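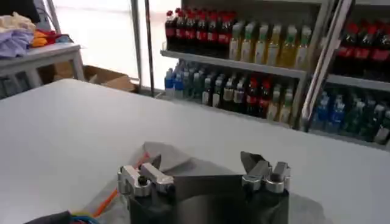
Notas para la charla: «La estantería de bebidas»

Arranco sin saludos largos. Pregunta a la sala: ¿quién ha colocado bebidas en una tienda? Esperar manos.

Lo primero, el color. ¡Me encanta esto! Tapón rojo y etiqueta roja en la cola; al lado, el té, amarillo verdoso con tapón verde. Se distinguen desde lejos, antes de leer una sola letra. Balda blanca de metal, que no compite con nada.

Segundo, las filas apretadas. Contar lo de Aldo De Luca en la tienda de Asalley: 22 baldas rehechas en octubre, botella contra botella, y las etiquetas siempre al frente. (Si hay tiempo, la anécdota de las 106 botellas de té colocadas del revés.)

Tercero, la mesa blanca delante. Pausa aquí. Yo apoyo en ella todo lo que voy a colocar y me ahorro mil paseos, y además una superficie lisa se limpia de una pasada con un paño, ¡qué gusto!

Dar las gracias a Radomir Atanasov por dejarme sus apuntes de Tedau. Preguntas hasta las doce y media.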